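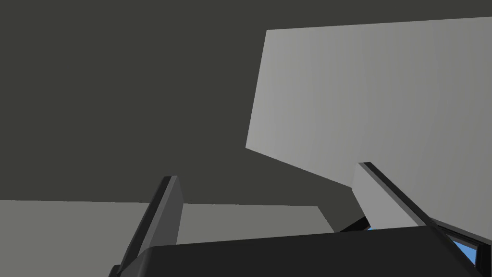

Rendered view, gray surfaces and panel.

Progress report to the funder: Kodora interview preparation course for internationally trained nurses
06/08/2026
By Amber Bakker, program lead, Cloltport

1. Status

The course is open and the first intake is in its second half. Enrollment closed at 19 participants against a planned ceiling of 12 per group, so the intake was split into two groups. Both groups use the same materials and the same assessment sheet. Spending is within the approved budget lines, with one transfer request described in section 4.

2. Work completed

All six written units have been issued. Unit 3 (resume and selection criteria) was rewritten after the first group used it, as the original version assumed that applicants had already worked in a local hospital. The new version starts from overseas experience and shows how to describe ward size, shift pattern and scope of practice in terms a hiring manager will recognize.

Mock interviews are run by video call and last 90 minutes, including written feedback. Two interviewers sit on each panel. Scoring covers clinical judgment, communication and knowledge of registration rules. Clinical judgment scores have been steady between panels. Communication scores have not - the two groups were marked to different standards in the first round, and those marks have been withdrawn. Willy Mertens has issued a revised scoring guide, and all first-round recordings are being marked again.

The referee guidance note was sent out separately. Several participants had listed referees who could not be reached by phone during local office hours. The note now asks for an email contact and a time zone for each referee.

3. Work behind schedule

The question bank is late. The grant agreement calls for a searchable bank on the Brernico platform, with each question tagged by specialty. Questions for medical, surgical and aged care roles are loaded. Mental health and perioperative questions are written but not yet reviewed. The reviewer for perioperative care withdrew, and a replacement has agreed to start in August.

Captions for the recorded lectures are also incomplete. Xia, the captioning supplier, returned the first batch with errors in drug names and abbreviations. Corrections are being made in-house, and a term list has been supplied for the remaining batches.

4. Budget

We request approval to move $2000 from travel to reviewer fees. Travel was budgeted for in-person panels, which are no longer planned. The total grant amount does not change.

5. Next period

- Finish second marking of first-round interviews and release scores.
- Load the two remaining specialties to the question bank.
- Send the exit survey to both groups. Job outcomes will be collected separately, as most participants will still be waiting on registration when the course ends.
- Confirm whether the second intake may include midwives. The current agreement refers to nurses only, and we need a written answer before applications open.

Last updated: 06/08 revision, section 4 wording

Contact Cloltport | Copyright Cloltport | Back to top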